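Section 4: Hanging the Disto and Setting Your First Schedule

By now you should have the Disto wall controller out of its box, the battery door clicked shut, and the mounting plate somewhere you won't step on it. This section takes you from a bare controller to a garden that waters itself, and most people get through it in one unhurried afternoon, with a break for something cold to drink in the middle. If you bought the Cirard valve kit as well, please finish Section 3 first and then come back to us.

Before you begin

You will need a pencil, a small level, a Phillips screwdriver and the two long screws from the paper envelope. Pick a spot that is out of the hard afternoon sun and no more than 36 inches from the valve box. Under a porch roof is lovely if you have one. Takumi Miyazaki, who wrote the first edition of this guide for us here at Plurnitbridge, liked to hang his right beside the kitchen door, so he would see the little green light on his way out — and we still think that's good advice.

CAUTION: Turn off the water at the main outdoor shutoff before you touch any valve wire. Never work on the wiring in the rain or while standing on wet ground.

Hanging the controller

1. Hold the plate against the wall with the arrow pointing up, check it with the level, and mark both screw holes.

2. Drive the screws until the heads stand just a little proud of the wall. You want enough room to slide the controller down over them.

3. Slide the controller on and give it a gentle tug. A small wobble is fine. A big one means the top screw needs another turn or so.

4. Feed the valve wires up through the rubber grommet. Match each colored wire to its numbered terminal, and put the white common wire in the terminal marked C.
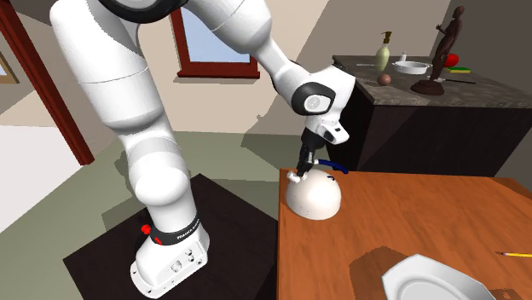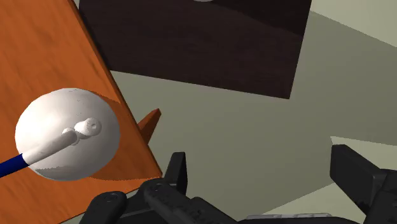 5. Turn the water back on slowly and look over every joint for drips before going any further.

Setting the schedule

6. Press and hold MENU until the clock blinks. Set the time, then press NEXT.

7. Choose a start time. We suggest 5:30 in the morning, when the air is cool and the water has a chance to soak in.

8. Choose the minutes for each zone. For ordinary lawn we start people off at 11 minutes, and for pots and hanging baskets quite a bit less. You can always add more later, and you probably will once July comes along.

9. Press SAVE. If the screen shows code 681, the controller can't find the common wire, so go back to step 4 and seat it again.

NOTE: If your tap feeds a Slaoui rain barrel, set PRESSURE to LOW. A barrel pushes much more gently than house water, and the zones will need longer to give the same soaking.

Common question

Will I lose my schedule when I change the batteries?

Your schedule stays in memory with the batteries out, so there is no need to write it down. The clock does stop, though, and you'll want to repeat step 6 once the fresh ones are in. We like to do this in October, along with draining the hoses.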